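Roald Strand had been night clerk at the Plestham rail yard for 17 years, and in all that time the worst thing ever stolen was a bicycle. So when the telephone rang one November evening and Randi Isaksson said the copper was gone from the Skesto siding, he asked her, very politely, to say it again.

"The copper, Roald. The signal wire. All of it, clear to the bridge."

He put on his good coat - it seemed an occasion for the good coat - and walked down to meet her. 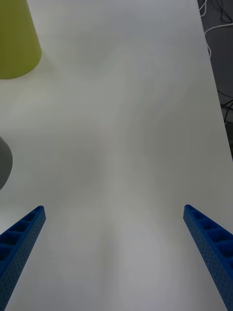 *A white tabletop, early evening.*

Randi was standing by the signal box with her lantern, and beside her, looking as sorry as a wet dog, was young Valter Hedlund with a pair of cutters in his hand.

"I only did the last bit," Valter said. "The rest was gone when I got here."

Now, Roald had known Valter's mother, and her mother too, and he had never caught any of that family in a proper lie.

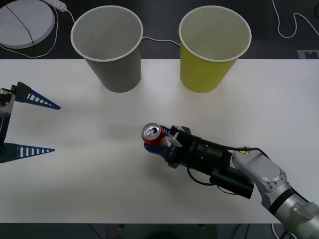

"Who told you there was wire to be had?" he asked, and he asked it gently, the way you'd talk to a horse in a thunderstorm.

Valter looked at his boots for a good long while. A freight went by on the main line, 30 cars of it, and they all waited until it had passed.

"Mr. Eyvindsson," he said at last. "From the scrapyard."

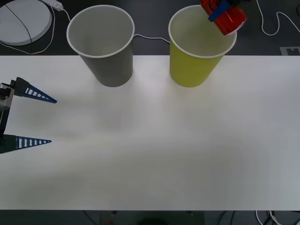 Randi let out a breath. Valdemar Eyvindsson had sold the railway its fence posts, and he sent a ham to the yard office every winter. Roald had eaten a fair amount of that ham.

"Well," he said, and held out his hand for the cutters, "you'd better walk up with us and tell it to the sergeant, and I'll put some coffee on first."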